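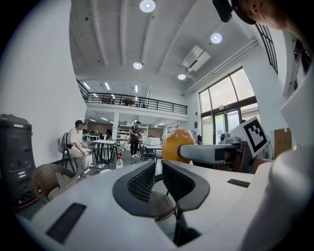
Wicker chairs in a shared workroom – keep or replace?

Forum: Furnishing and Layout
Page 1 of 1

pevar_tom
Posted in August, 09:12
Good morning to all. I help to furnish a shared workroom with a mezzanine, a high white ceiling and a square white column which stands exactly where I would like to put a long table. We have a mix of seats at the moment: brown woven wicker chairs, black metal ones, and some dark chairs around the table near the counter. The room is 24 paces long if I walk in a straight line, and I can almost never walk in a straight line.
My question is mainly about the wicker. I find it warm and friendly against the white walls, but two colleagues say it belongs on a terrace. Should I keep it for laptop work, or buy something else? I have a quote from Drevik for new chairs, 3,585 in total with delivery, and this seems to me a lot of money.

kettle_and_cord
Posted 09:40
Keep the wicker. New chairs will not repair your room. I see a cable across the floor and I would begin there. One long cable channel along the back wall, behind the white shelves, and then short leads to the tables.

Urban_Moth
Posted 10:05
I must disagree with kettle_and_cord about the chairs, although the cable advice is good. Wicker is pleasant for half an hour. After a full morning you have the pattern of it printed on your legs, and it catches on knitted sleeves. We had six in our office and in the end they all went to the garden of my sister. For typing you need a seat which is firm and a back which does not give way.

pevar_tom
Posted 10:31
Thank you both. Urban_Moth, did you try cushions? I saw flat ones at Pluketti, 30 each, with ties at the back corners.

Urban_Moth
Posted 10:38
Yes. They slide. With ties they slide a little less.

longbench
Posted 11:17
The small square table, white with black legs, is the best thing you have. The black metal chair looks right next to it as well. I would take 4 such tables and push them together when you need a big one, instead of one long table which must fight with the column. In our place the people move them every day and the floor is still fine, but put felt under the legs first.
And please find a fixed place for water bottles. On the floor in front of the table somebody will kick it.

kettle_and_cord
Posted 11:25
Small tables pushed together always have a step in the middle. I can not write on such a surface. And metal chairs are cold in winter, I would not praise them so quickly.

longbench
Posted 11:33
Then turn the feet until they are level, it takes five minutes. Most tables of this type have a screw in the foot. About the cold I give you right, we keep a few blankets in a box.

mezz_anna
Posted 13:02
One more thing which is not about chairs. With such a high ceiling and hard white walls I suppose you have an echo. Wicker swallows a bit of sound, not much, but metal chairs on a bare floor are terrible when ten people stand up for lunch. I would leave the wicker chairs in a corner as the place for reading and telephone calls, and use the money for a thick rug and two fabric panels. Also look where the air conditioning blows before you decide which corner. Mine was directly over the sofa and it stayed empty all summer.

pevar_tom
Posted 15:46
I have now walked around with the measuring tape and also with my hand in the air under the air conditioning, which was noticed by everybody. The wicker stays, but it moves to the reading corner. I will ask Drevik for a smaller quote with only the chairs for the long working days. The tables I have not decided. Longbench, could you tell me how deep yours are?

longbench
Posted 16:20
70 cm. With 60 two laptops can not stand back to back, we tried it.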